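3.2 Soft goods and how they were sorted

Of the 1077 items logged across the 12 households, the ones that gave our coders the most trouble were soft goods with padding in them. A shirt or a towel could be placed in a category within seconds. A cushion cover, a quilted bag, a lined case or a seat pad often could not, and residents themselves used different words for the same thing from one visit to the next. In the first coding round, Joly and Pillay worked separately and disagreed on more than 100 padded items. Most of the disagreements were about whether an item should be stored flat, hung up, or stood on a shelf.

We therefore dropped the item's name as the main basis for coding and used three physical features in its place: whether the item had a firm edge, whether it kept its outline when lifted, and where the filling gathered when it was held from above. The coding sheet was rewritten in March, and all padded items were coded again from the start.

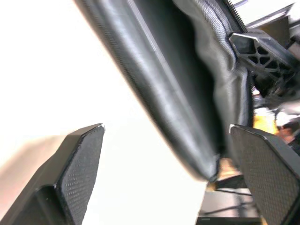
Figure 4. Padded fabric item, dark gray, with rolled border.

Edge construction proved the most useful of the three features. Items with a plain seam folded wherever the resident happened to grip them, and they were put away in a different shape nearly every time. Items with a rolled border behaved more consistently in the home visits. The border in Figure 4 is thick and rounded, and it runs the length of the long side, while the creases are most noticeable toward the rounded lower end, where the fabric bunches. We coded this pattern as "edge firm, end soft." Residents in the Fellis building tended to fold such items once across the soft end and stand them upright. Those in the Moulin building more often laid them on top of other things, which made the pile slide when anything below was pulled out.

Surface finish was recorded but used only as a secondary note. Slightly glossy fabrics were described by several residents as "slippery" and were moved to the bottom of a stack or to a separate box. Matte fabrics drew no such comments. Since finish was judged by eye under whatever light the room had, we do not report agreement figures for it.

After the second round, 9 padded items were still in dispute. Baudry reviewed these without seeing the earlier codes. She assigned six to the hanging group and two to the shelf group, and left one uncoded on the grounds that its filling had shifted so much that no stable outline could be described. The uncoded item is kept in the totals given in Section 4 but left out of the comparison of storage positions. Coding of unpadded textiles, which followed the original sheet without changes, is covered in Section 3.3.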